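Anyone else following the Kopecký bakery cake note thing??

crumbqueen_mel
OK so I have been laughing at this since breakfast and I need people to talk to. A woman named Divya Murthy ordered a birthday cake from Kopecký (the bakery in Murkbridge, not the one by the lake) and in the special requests box she typed "please write something mean, he turned 40 and needs humbling." They wrote, in the most beautiful blue icing I have ever seen, "Your knees heard the news first." She posted it and it had 2,408 shares by the time I got to work. It is so good!!

tall_seidu
The handwriting is what gets me. That is wedding cake handwriting. Somebody took their time with that.

P. Nettles
Not to be a grump but I feel like half of these are set up by the store. Small bakery, slow month, suddenly everybody knows the name. I've seen three of these since April.

crumbqueen_mel
I don't buy it, her account is mostly pictures of her tomatoes and one long fight with a parking garage. She had 164 followers before this! If you were planning a stunt you'd pick somebody with more than 164 followers.

P. Nettles
Or you'd pick exactly that person so it looks real.

ayten_d
I used to work the counter at a bakery in Katirville and I can tell you we got requests like this all the time and we LOVED them. You spend six hours writing Happy Birthday Grandma and then somebody asks for an insult. We used to fight over who got to do it. My best one was "Congrats on the divorce, Gary, we liked her better" and yes, Gary's sister paid for it and yes, he thought it was hilarious (she sent us a thank you card).

tall_seidu
Ayten please tell me there are more

ayten_d
There are more, but two of them would get me banned from here.

Rafail C
The best part is the replies under her post. Everybody is putting in the meanest line they'd want on their own cake. Somebody's husband asked for "Still not the favorite child" and now his mother is in the comments defending herself, at length, with dates. I read the entire thing on the train and missed my stop.

crumbqueen_mel
THE MOTHER. "I drove you to Flilonmont for band camp in a snowstorm." I want her on a cake.

P. Nettles
Fine, the mother is funny. I'll give you the mother.

quiltsandkettles
Did the birthday guy ever respond? I only saw the first post and I can't find the rest, my app shows me everything out of order.

Rafail C
He did! He posted a photo of himself on the couch with an ice pack on each knee and wrote "the bakery is correct." Perfect sport about it.

tall_seidu
That's when I decided it was real, by the way. You can't write that guy.

P. Nettles
You can absolutely write that guy. Sitcoms have been writing that guy for my whole life.

quiltsandkettles
Well I'm with Mel, I think it's real and I think it's adorable. Also I called to see if they'd do one for my sister and the lady on the phone said they're taking 200 orders and then closing the list, so if you want one, hurry up. She sounded tired but very cheerful.
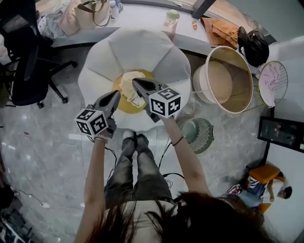 Page 2

ayten_d
200 mean cakes. Their poor wrists! I would go back to work for a week just to help with that.

crumbqueen_mel
Got my order in! It's for my own birthday. I left the box wide open and wrote "dealer's choice, be honest, I can take it." I'm scared and I can't wait.

P. Nettles
You are paying a stranger to insult you with no information.

crumbqueen_mel
Yes!!! That's the whole joy of it!

Rafail C
Please post it when it comes, whatever it says. And if it's chocolate I need to know about the filling too, the cross section on Divya's looked like raspberry.

ayten_d
Cherry, I think. She answered somebody about it way down in the replies.

P. Nettles
I would like it noted that I ordered one too. Lemon. It's for a coworker.

tall_seidu
Nettles!!!!

Contact the moderators | Copyright remains with the individual posters | Back to top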